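Re: [equipment] gripper budget – what do we still need?
Tuesday, January 18, 2022

Lino Fiore wrote:
> Can you send me a number before the Gasis order goes in? Last sheet had two
> hand-held grippers and no spares. Also do we want the Kaplan case or not.

Quick answer, in between calls. Two grippers still fine. Spares are the problem – finger pads especially, nothing on the sheet for them. I'd put in 200 for pads and the orange finger pieces together, 300 for a second set of fingers complete with the markers. 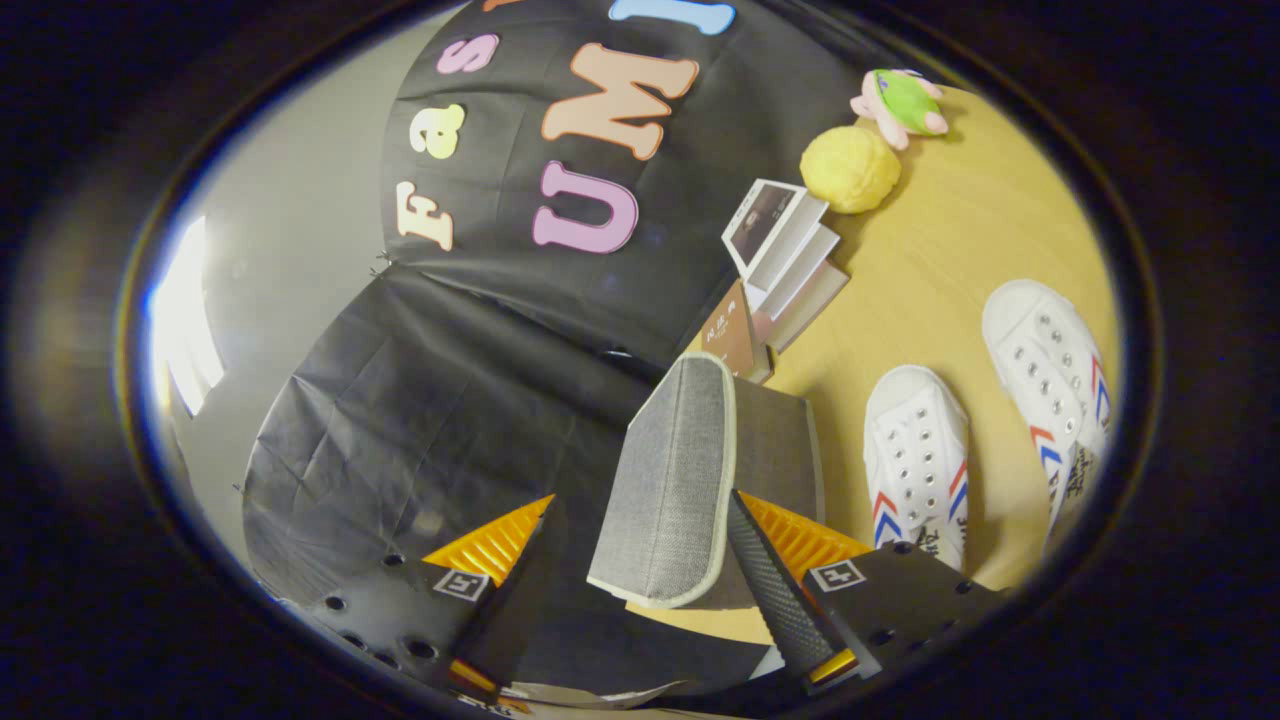
Kaplan case – no. 875 for foam and a lid, we can get by with the old one till April. Jodness quoted less but won't hold the price past 10 days and I havent got a reply on shipping.

Table objects need no budget at all. Shoes, books, small plush toys, the black cloth, all stays as is. If Fosis wants more variety they can send a box.
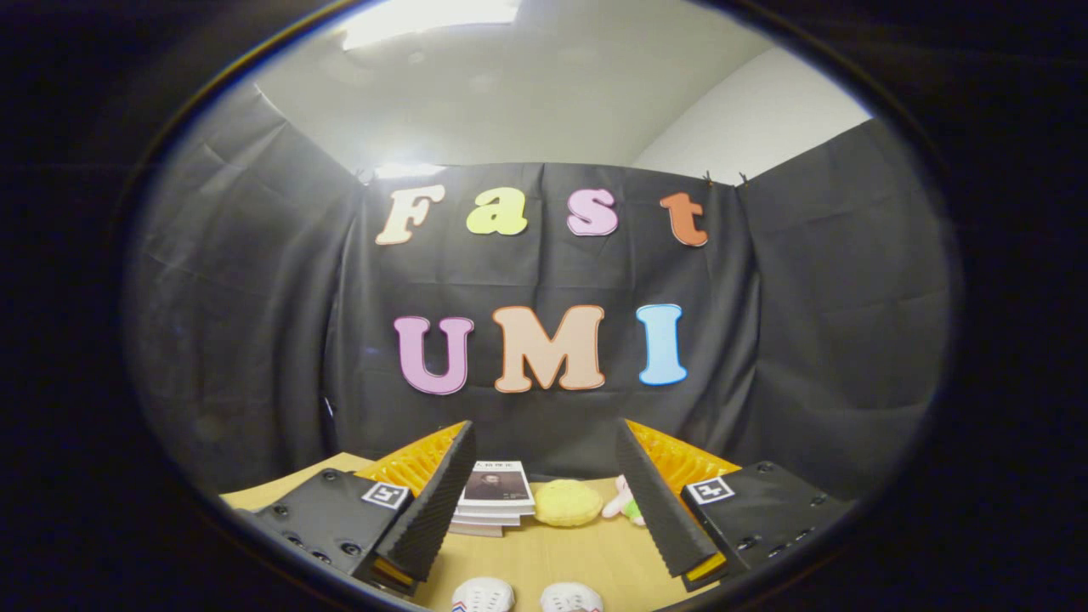 Lino Fiore

One thing on the cloth, you asked if it should be a proper stand with panels. Not this round. Clips are okay. Rather see the money go on fingers.

Will fix the sheet tonite and resend, pls don't order off the old one. Anyone else with additions, send them straight to me by end of day.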